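Households in Jullden and Ollach were asked how they stored small items such as buttons, screws and pills. Of 1,113 replies, most named a drawer or a jar. Divided boxes were less common – mainly among people who sewed. 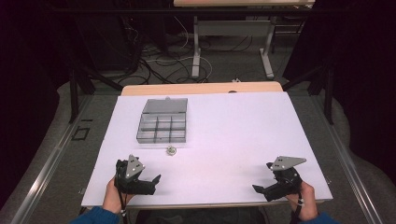 3.2 Surface color and lost items

Respondents who sorted on a pale surface reported fewer lost pieces than those who sorted on bare wood. The difference was small in Ollach.

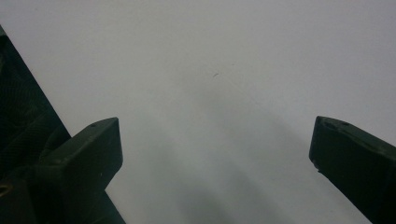

Vol. 10, No. 2

We repeated the question in June with about 100 households in Skorna. Age made no clear difference – time spent sorting did.
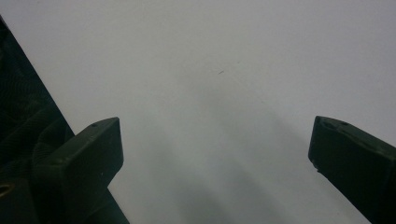

Figure 2. Pale surface with a tiny dark mark near the upper center.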